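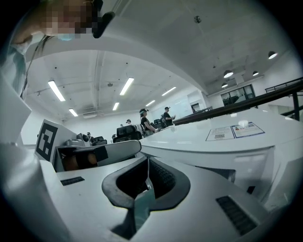 Bending length is the basic quantity in any account of how cloth drapes. It is the length of fabric that bends under its own weight to a fixed angle, and it is measured separately for warp and weft. A strip held flat and pushed out over an edge bends; a strip hanging straight down, like the thin grey-teal one, carries its weight in tension and says very little about stiffness. The two cases should be kept apart in written answers. Students who mix them up usually end by quoting a tensile result as a drape result.

For the Gremton exercise, cut strips 30 mm wide, 5 in each direction. Keep clear of the selvage, where the yarns are packed more tightly. Lay the strips flat overnight before testing. Each strip is tested on both faces and from both ends, and the readings are averaged. Flexural rigidity is then weight per unit area multiplied by the cube of the bending length – small errors in length are therefore magnified, and the length should be read twice.

Warp and weft values often differ. Where they do, the overall rigidity is taken as the geometric mean of the two. The Vass method uses the arithmetic mean and gives slightly higher figures; do not combine the two in one table.
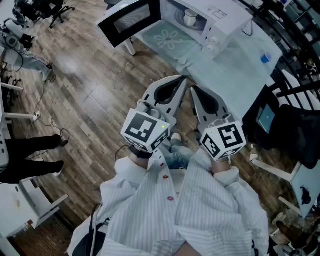

One student objected in December that the averaging hides curl, and that a strip which curls toward its face will give one long reading and one short one. The objection is correct. Strips that curl or twist should be noted as such and reported by face, with no overall mean. Knits are the usual offenders.

Read section 17 of the Clollent notes before the lab, up to the passage on shear. Seams are covered in unit 2.

Filed under: Course Materials | Textile Testing | Handouts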